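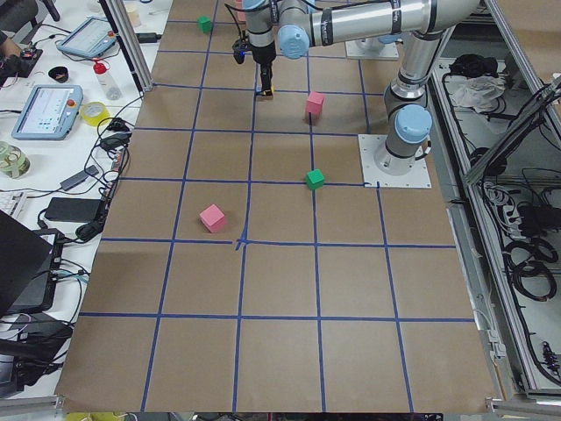

Slide 1: Kraft paper, blue tape, four across by six deep. Small wooden cubes in pink and green.

Home | Talks | Handouts | Past Evenings | Contact

PAPER, TAPE, TABLE: MARKING OUT A WORK SURFACE
Speaker notes, Zulema Ledesma
Olivares Room, Itdale. My copy, do not hand out, handout is the other file

START
Leave slide 1 up while people find chairs. Don't talk over the coats.
Hello, name, thanks to Itdale for the room. Phones off etc.
Then straight in. "I want to talk for half an hour about a table."
Pause. Someone will laugh, fine, keep going.

What I mean: big table, cover it in brown paper, divide it with tape. Every square is now a place. You can say "second row, third one over" to a person who has never seen the table before and they put their finger on it. That's the whole talk really. Rest is how to do it without swearing.

WHO USES THIS
Ask the room. Hands up, who sorts things on a table? (quilters, seed people, model people, the puzzle crowd, anyone who does layouts)
Me: started with buttons. Buttons in egg cartons, buttons in lids. Moved to paper the summer we did the Sonia sets, July, windows open, every loose sheet on the table took off. Skip the long version of this if we started late.

PAPER
Brown kraft. Why brown: pale things show on it, dark things mostly show on it, and bright colors really show. Look at the pink on slide 1. Then the green. You find both from the back of the room. White paper glares under an overhead light and after an hour I have a headache.
Other point, it's dull. You want a dull table.

I buy the 200 foot roll. Lasts and lasts. Store it STANDING UP. Lying down it gets a flat side and then the flat side comes around every turn and you get a ridge.
(show the ridge sample, green folder)

Laying it:
- wipe table first, crumbs telegraph through
- roll it out curl side down, let it sit while you make coffee
- pull from the middle outward, palms flat, not fingertips
- fix one long side all the way, then go around and pull the other side
- corners last

Do not wrap it under the table edge like a present. I did this for years. Looks lovely for one day and then somebody leans on it and it splits along the edge. Cut it straight and stop. The near edge on slide 1 is just a straight border, clean, nothing clever. Do that.

If you need two widths, overlap them a hand's width, and put the seam where a tape line is going to go anyway. Hides it and holds it down. Write this one on the board, people always ask at the end.

TAPE
Blue on brown. Reads well from across a room. I tried white (too much like paper), black (too heavy, your eye goes to the tape and never gets to the objects), green (lost my green buttons).
Narrow enough that it's a line. Wide tape is a road. People start putting things on the road.

Unroll a good arm's length first and let it relax. Tape off the roll is stretched. Press it down stretched and it creeps back overnight and the paper puckers along with it.

ORDER. Slow down here.
1. Outside edges. Get a rectangle.
2. Tick marks in pencil along all the sides. Small ones.
3. Long lines first, all of them.
4. Then the cross lines.
Don't alternate. If you alternate you get a weave, and when one strip has to come up it brings its neighbors.

Two people is much better than one. One at each end, hold the tape above the paper, tight but not stretched, look down the length of it, both lower together. Whoever is at the far end says "down". Pick who says it before you start. My sister and I both said it.

Alone: anchor one end, walk backward, and do not look at the roll, look at where you're going. Same as parking.

HOW STRAIGHT
Back to slide 1, point at the middle. See the little plus, where a short crossing of tape meets up. And the tape's a bit uneven in places. And the lines bow a touch toward the near side.
Does any of it matter? No. Roughly square is square enough. You're naming places. If I say "that one" and you go to the same one, it works.
I have seen a man with a steel ruler spend a whole Saturday on this. Beautiful grid. He wouldn't let anybody put anything on it.

If you're measuring something, different story, buy a printed mat. Say so plainly and move on.

HOW MANY SQUARES
This is where people go wrong in my opinon.
Too many and you're playing chess, you can't hold the names in your head. Too few and each one turns into a heap.
Four by six is comfortable. I can say any of them without counting under my breath. Also it suits a table that is deeper than you can comfortably reach, you use the near rows for what's active and the far rows for what's waiting.
Rule I use: the square should hold the biggest thing in your collection with a thumb of space all round. If things are small, like those cubes, still don't shrink the square down to match. Space around an object is what lets you see it.

NAMING
Letters across, numbers deep. Or don't name them, just point. Depends if the other person is in the room or on the phone.
I do not write on the paper until the end of the first day. You will change your mind which side is the front.
Agree on the front!! Fliser job, we had people on both sides of the table and two different A1s. Lost an afternoon. (Only tell this if nobody from Fliser is there. Check sign-in sheet.)

THE LINE PROBLEM
Slide 1 again. Green cube in the middle of the table, sitting almost exactly on a tape line. So whose is it? This side or that side?
Let the room argue. Give it two minutes. They get surprisingly heated.
My answers, pick one and keep it for the whole job:
- nearer you wins
- whichever side has more of it
- on the line means undecided, and undecided is allowed
I like the last one. At the end of the session you go around and look only at the lines. Those are your questions.

Then the pink one left of center, lying tilted. Ask: does it matter how a thing sits? For buttons no. For anything with a face or a label, yes, and you need to say so at the start. Turn the label to the front edge. Same front edge as before.

DEMO (ten min, less if running over)
Two volunteers. Card table, paper already down, tape not.
Have them do one long line and one cross line. Do not help. Let it go crooked.
Then hand out buttons from the tin. Call squares out loud, get faster.
Tin is in the blue bag. Lid sticks, open it BEFORE.

COST SLIDE
Keep short. Tape is 3 dollars a roll where I get it and one roll does my table with some left over. Paper per table is pennies once you have the big roll. My button lot is around 2,000 and it all went across one table in a weekend, a rowful at a time, rest in jars under the table. The Sonia sets were 800 pieces and that was easier, they came already bagged.
Don't read the table of prices. It's on the handout.

TAKING IT UP
Tape comes off slow and low, pull it back along itself, nearly flat to the paper. If you pull straight up you tear the brown.
Or leave it all. Roll paper and tape together, loosely, tape side OUT. I have one from last year that's gone down on the table four times. It has coffee on it and a phone number. Tape side in, it sticks to itself and you can say goodbye to it.
Don't leave it in a hot car. The glue goes to something like jam.

Replace the paper when it goes fuzzy. You feel it before you see it, small things stop sliding and start catching.

QUESTIONS I'LL GET
Can you use felt? Yes, tape hates it.
Can you draw the lines instead? Yes, and then you can't move them. Also pencil dissapears under lamp light.
What about the cat? I don't have an answer on the cat.
Round table? Put a rectangle on the round table, ignore the edges. Use the edges for cups.
Kids? Great at it. Better than us at calling squares. Give them wooden cubes, two colors, and let them make the rules.
Will the tape mark my good table? It's on paper. It only touches the table if you run it past the edge, so don't. Test a bit first if you have to.

END
Thank Itdale again. Handouts by the door. Leftover paper is free, there are short ends in the box, bring your own bag.
Next one is Sun 24 December, yes I know, they gave me the room. Boxes and lids. Bring a box that doesn't close.
Stack the chairs before you go, by the left wall please.
Get the tin back!!

Contact: Zulema Ledesma, c/o Olivares Room, Itdale | © Z. Ledesma, notes may be copied for club use | Back to top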